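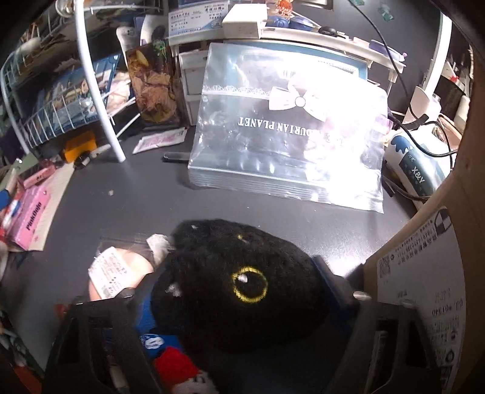
A desk with a white wire rack, a lamp and a clear zip bag among the things on it.

Category: Local News / Home & Living

Castholm desk swap returns with 40 tables

Residents of Castholm with crowded desks will get another chance to pass on what they no longer use. The Borkowska Center said on 22 May 2026 that its desk swap will return in November, with 40 tables set out in the main hall.

Visitors can bring stationery, small plush toys, picture cards, magazines, desk lamps and computer mice. Small items should come in a clear zip bag so that others can see what is inside. Opened food, medicine and loose batteries will not be accepted.

The first swap drew 1,000 visitors, according to the center. It expects 2,000 this time and has added a second entrance on the parking lot side.

Tudari, a local storage shop, will lend wire racks and shelves for the displays. Plitetti, the cafe next door, will stay open through the event.

Doors open at 11 a.m. Entry is free, and people may take items without bringing any – though the center asks them to stick to one bag each. Anything left at closing goes to the center's reuse store.

Table bookings open at the front desk next month.

We use cookies to improve your experience on this site. By continuing to browse, you accept our cookie policy.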